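Yvette Melnyk

I moved to this flat in April and only now I am doing the kitchen shelf properly. I will write it in small posts, maybe it is useful to someone who also has many jars and one short shelf.

My old system was simple. Everything stood in a row, and what I needed was always in the second row. To make one soup I had to take out five things and put them back. My neighbour Colton Landry saw this once and asked me if I was moving out again.

So the first decision: what I use less than once in a month does not stand any more. It lies in a basket. I pull out the basket like a drawer, take the thing, push it back.

The shelf is 300 mm deep and the space between the boards is 200 mm. Please measure before you buy. I bought my first basket without measuring and it is now the place for my shoes, because it was too high by the width of a finger.

I looked for a long time for a basket with divisions inside. Without divisions the round things roll and they knock on each other each time you pull. With divisions they stay calm. I prefer woven ones to plastic, but this is only taste.

My method for round containers: two rows, lids to the side where the hand comes. Fill the far end first. Put the same kinds next to each other, so the two jars with small pale grains are together and the two shorter cylinders are together.

Bottles are a different story. A bottle which has been opened should stand, in my opinion, also if the cap is good. I learned it with soy sauce in the old flat and I don't want to learn it a second time. 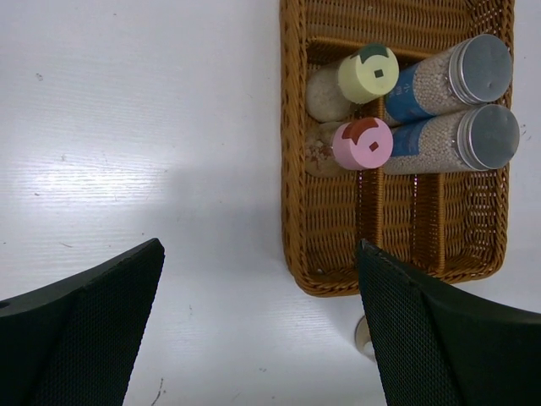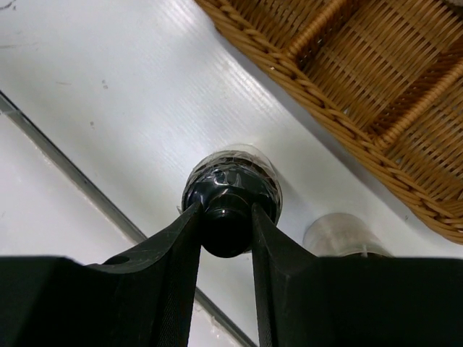
Next, the question of labels. When a jar lies down, the label can turn under it and then you see nothing. I turn each one until I can read it from above. It takes one minute more. Jelle Geerts wrote me that I should put a sticker on the lid also, and I think he is right, but my handwriting on small stickers is terrible.

Before anything goes in, I wipe the outside with a damp cloth and then a dry one. Glass from a kitchen has always a little oil on it, even if it looks clean. The basket I only brush. Do not wash a woven basket under the tap, it needs days to dry.

Somebody asked about weight. I put the full basket on the bathroom scales, but they did not want to show such a small number. So I used the kitchen scales for the empty one: 781 g. For my shelf it is no problem. If your boards are thin, put the basket near the wall bracket and not in the middle.

Somebody else asked about heat. My shelf is not over the cooker. If yours is, please choose another place for dry things. Above the cooker I keep only bowls.

What I did not solve: the big bag of rice. It is too soft to stand and too large to lie. At the moment it lives on the floor beside the fridge and I step around it. Suggestions are welcome, but please no more buckets, Hélène MacPherson has already offered me three.

Tomorrow evening I will do the second board, there are teas and many half packets of noodles. I will write again when I have found the clips.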